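Free Home Wiring Safety Classes Return to Marcombe in December

MARCOMBE – Sign up now, because the evening classes at the Toft Community Workshop filled up fast last year!

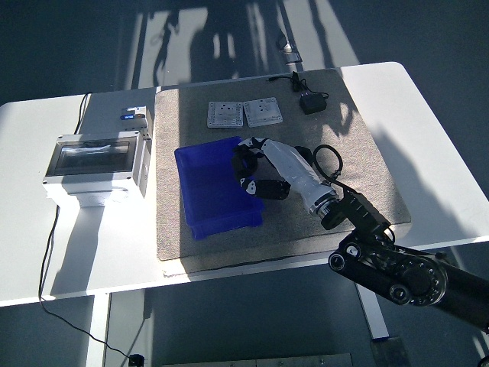 Two wall-socket plates and a small black power adapter on a table.

Toft Community Workshop is thrilled to bring back Know Your Outlets, its free course for renters and homeowners who want to understand the wiring they live with every day. The course runs for 11 evenings, starting at 6:30 p.m., and there is room for 26 people in each group (we added a second group this time, so please tell your neighbors).

Over 512 residents of Marcombe and Ekaldale have taken the class since it began, and the oldest graduate so far was 82. She went home and labeled every breaker in her panel!

"People come in a little nervous about electricity and leave asking great questions," said Chaltu Feyisa, who leads the course. "They learn how to spot a worn cord, when a power strip is overloaded and when it's time to put the screwdriver down and call an electrician. I love teaching it."

New this year is an evening on older houses, with plenty of time for questions about the brick row homes near Clereck Street. Spanish and Oromo handouts will be ready at the first class.

No experience or tools are needed. Children 12 and up are welcome with an adult. To register, stop by the workshop's front desk or call during open hours. Parking is free behind the building after 5 p.m.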